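Firden Loson pine table, one winter in
Posted 02/10/2018

Three stars out of five, and I'd like it noted that one of those stars is for the smell.

I bought the Loson because my old desk was a door on two filing cabinets and I had reached the age where that stops being charming. Firden sells it as a "work and dining surface," meaning it is slightly too low to work at and slightly too narrow to dine at. It cost me 284 dollars plus delivery, and delivery consisted of a box leaned against the wrong garage.

Assembly is fine. Four legs, two rails, a bag of bolts and an Allen key of the sort that rounds itself off on the last bolt out of spite. The instructions claim 80 minutes. I was done sooner, then spent the difference looking for the felt pads, which were taped to the underside of the box lid.

The top is solid pine with a thin clear finish, and pine is soft. I knew this going in. I wrote one grocery list on it in ballpoint without a pad underneath, and I can now read "eggs, lightbulbs" any time I catch it at the right angle. If you have children, or a firm signature, get the Magnusson in oak and pay the extra.

What I do like is the look of it. The knots are left in, the grain is long and wavy, and the seams between the boards are faint enough that crumbs don't collect in them. My previous table, a Sketent, had gaps that could have fed a mouse through February.

It takes color from whatever light you put on it, too. Under a plain bulb it is ordinary yellow pine. Under pink or violet it goes completely over to the other side, and I have come around to this more than I expected to.
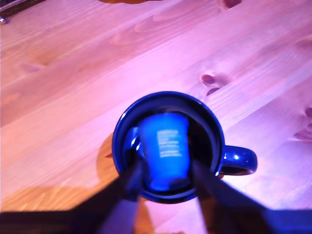

The Loson top under pink light, with the navy mug and a small blue cup-like object inside it.

Heat rings: none so far, though I use coasters when I remember, so call that half a test. Water I have tested thoroughly and by accident. It beads up for a few minutes and then starts to soak in -- wipe quickly. Red wine gets no such grace period.

Wobble: some, on the left rear leg. Tightening helps for six weeks, after which you tighten it again. Firden's website says the frame was cycled 1,000 times before release. I assume on a flatter floor than mine.

Would I buy it again? Probably, at a discount, with a writing pad. Check under the box lid for the felt pads.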